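Covering a work table, quick notes

Home > Workshop > Benches and tables

Posted by Valentyna Lytvynenko

Typing this up fast before dinner so excuse the mess. Got asked again how I cover my tables. Cloth, vinyl, rubber, kraft paper, tried most of it. Notes below, no particular order.

Measure first. Length, width, then the drop on each side. I write it on masking tape and stick the tape under the table. Saves crawling around with the ruler every time.

Drop. 13 inches looks nice on a dining table, terrible on a work table. Knees catch it, stool catches it, everything slides. A couple of inches past the edge is plenty. Or trim flush and be done.

Cutting. Fresh blade. Straightedge. Cut from the back if the material has a back. Scissors chew up anything thick and you end up with a wavy edge you will look at for years.

Rolled goods come curly. Lay them out the night before, curl side down, heavy books on the corners. Warm room helps. Do not iron vinyl. I did, once, in July, with the window open thank goodness.
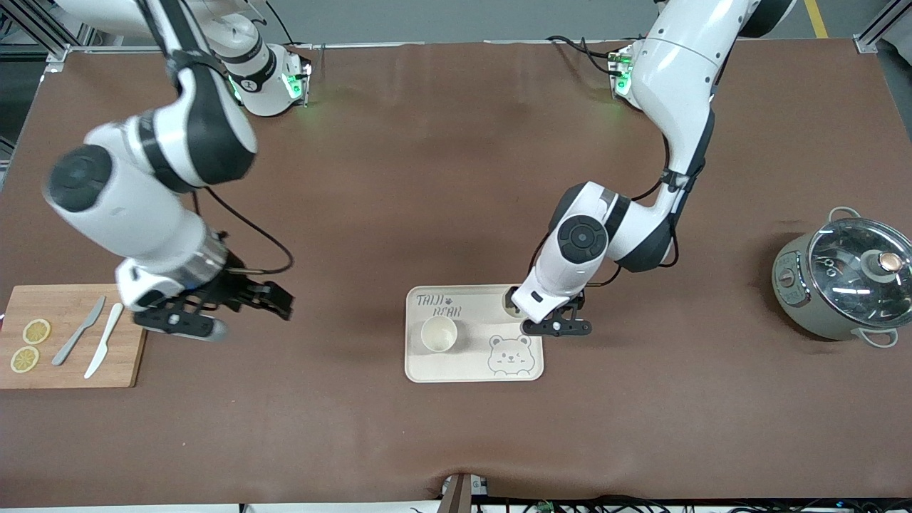
Brown mat laid over a big table, front edge left hanging.

Creases. Most relax by themselves in a week or so. Stubborn ones, hair dryer on low, keep it moving, then press flat with your palm and a folded towel. Leather type covers, skip the dryer, just wait.

Scuffs. Pencil eraser, white kind not pink. Pink leaves pink. Then a damp cloth with one drop of dish soap. Dry it right away or you get rings.

Glue drips. Let them harden all the way. Then lift with an old plastic card. Wiping wet glue just makes a bigger glue.

Slipping. Rubber shelf liner underneath, cut smaller than the cover so it dosen't show. Double sided tape works too but getting it off later is a whole afternoon.

Clamps. If you clamp over a soft cover put a scrap of wood or cardboard under the jaw. Otherwise you get a dent that stays. Loosen them when your done for the day.

Paint days I put kraft paper over everything, taped at the corners only. Tear off, toss, new sheet.

Storing. Roll, never fold. Tie with a strip of old t-shirt, string cuts in. Stand it up in the closet behind the door.

Mine is 26 inches deep and a standard roll was too narrow by a hair, so check the roll width before you pay. Seam goes at the back if you have to have one.

Next time, drawer liners.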